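FOR IMMEDIATE RELEASE

Grandura opens its Skitville robot workshop to the public in May

SKITVILLE. Grandura will hold an open day at its Skitville workshop in May, with live demonstrations of two-armed robots handling small objects on a tabletop. Admission is free. Doors open at 10 a.m. and the last demonstration begins at 3:30 p.m.

Visitors will be taken through in groups of 13. Each tour lasts 38 minutes and includes a stop at the Leiva cell, where a pair of robot arms works with toy blocks and a board with round holes in it. An operator will be at the cell throughout the day to answer questions and to explain how a task is set up, started and stopped.

The Leiva cell is used to work on picking up, moving and placing objects of different shapes. Toys suit this work well. They come in many shapes, they are cheap to replace, and a visitor can tell without any training whether a piece has ended up where it should be. Grandura keeps a stock of 2000 pieces in Skitville and changes the selection on the table often.

At the open day, the team will also show what the operators see on their screens while the arms are working. Views from the cell and from the grippers will be shown on a monitor next to the tour route.

The Leiva cell, with both arms over the table, and a close view past the gripper fingers: 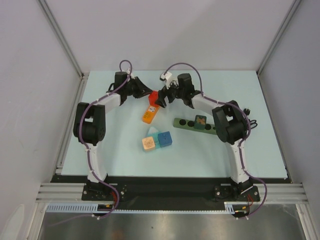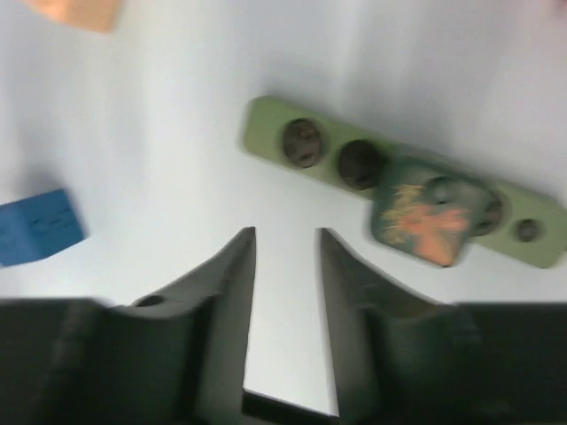 Privside, which shares the building with Grandura and is helping to run the day, said it had asked for longer stops at the cell after a preview for local schools. Its spokesperson said that the children wanted to see the same move several times, including the attempts that failed, and that "a tour that only shows the good runs doesn't teach them much." Privside added that it would like to see the open day held every year.

Grandura has agreed to the longer stops. Failed attempts will be left in the demonstrations, and the operator will talk through what the arms were meant to do before each new try.

The workshop is at the rear of the building, and the entrance is marked from the parking lot. There are 23 parking spaces, so visitors who can walk or take the bus are asked to do so. The tour route is step-free. Children under 12 must be with an adult. Photography is allowed at the Leiva cell but not in the assembly area.

Places on the tours can be reserved through the Grandura website or at the front desk in Skitville. Unclaimed places will be given out at the door.

ENDS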